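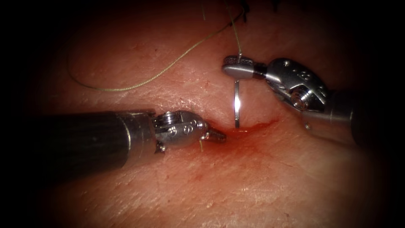 Galedbridge, 28. Mai 2019 – Rirnier erweitert sein Angebot für die Zellanalytik um ein Kit zur Aufreinigung zellfreier DNA aus Blutplasma. Das Kit Morkano ist ab sofort in Packungen für 46 Aufreinigungen erhältlich.

Morkano arbeitet mit magnetischen Partikeln und kommt ohne Zentrifugationsschritt aus. Gewonnen werden vor allem Fragmente mit einer Länge von 170 Basenpaaren, längere genomische DNA bleibt weitgehend zurück. Das Eluat kann direkt in der PCR oder für die Herstellung von Sequenzierbibliotheken eingesetzt werden.

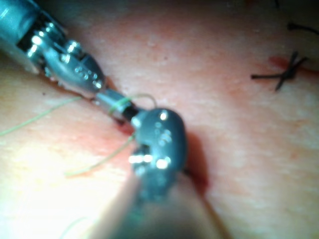
Instrumentenspitze mit Gelenk dicht über der Gewebeoberfläche

Das Protokoll wurde gemeinsam mit dem Labor Gunawardena erarbeitet und an 17 Plasmaproben geprüft. Puffer und Partikel sind bei Raumtemperatur 13 Monate haltbar – die Proteinase K wird gekühlt geliefert. Das Kit ist nur für Forschungszwecke bestimmt.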